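Udora Table Chores – data card

Maintained by Qusai Rawashdeh, Closarthorpe

What this data is for

People ask us often if a robot arm can already clear a table at home. Our short answer is: sometimes, if the table is simple. This set was made so that others can check the answer with their own methods. It holds 2,000 attempts on 3 chores: lifting a bowl, wiping, and putting a cup on a shelf. A person steered the arm in every attempt.

The bowl chore is the one where we learned the most. A bowl in a wire stand has few good places to hold, and the wire is thin.

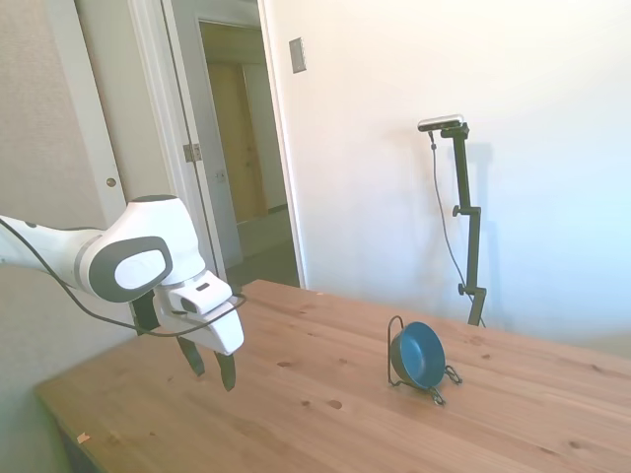
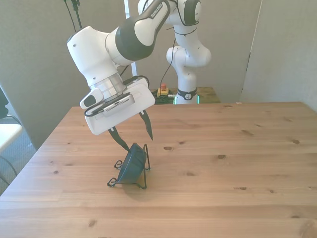

Each attempt has a limit of 60 seconds. Attempts which passed the limit are kept and marked "late". Please do not remove them before you report a success rate – a late bowl is also a result.

Known problems

Shiny surfaces give holes in the depth data. The labels from Thongsuk were written by 3 people and they do not always agree on what is a "drop". The Nenport part has no wiping.

We do not think this data is enough for a kitchen with children or pets in it.

Files

Unpack the archive and read labels.csv first. Corrections are welcome, please send them to Qusai.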